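Vadix grasp planner, a long-term review
By Gebremedhin Ayele
October

I've been living with Vadix for 51 days now, and I have to say I've grown awfully fond of it! Setup took me most of an afternoon (the calibration wizard wants 70 poses, so bring coffee), but after that the planner was a joy — even clear glass and acrylic, which our old Skistura stack hated, gave it only the odd wobble. Replanning takes about 200 milliseconds. My one real gripe is the log viewer, slow and fussy. Still, I'd happily buy it again, and I've told Régis Carré to try it on his funnel routine.

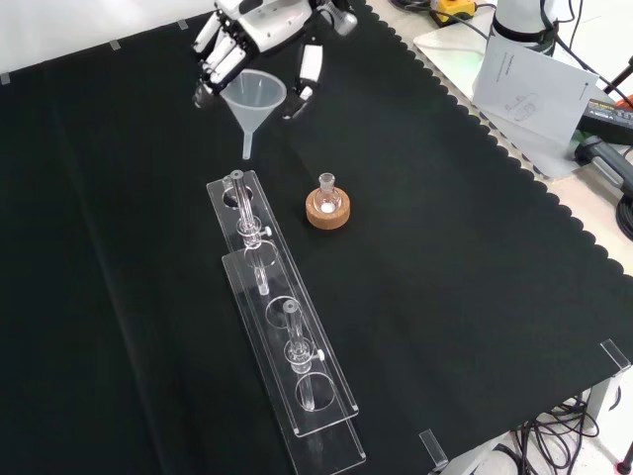
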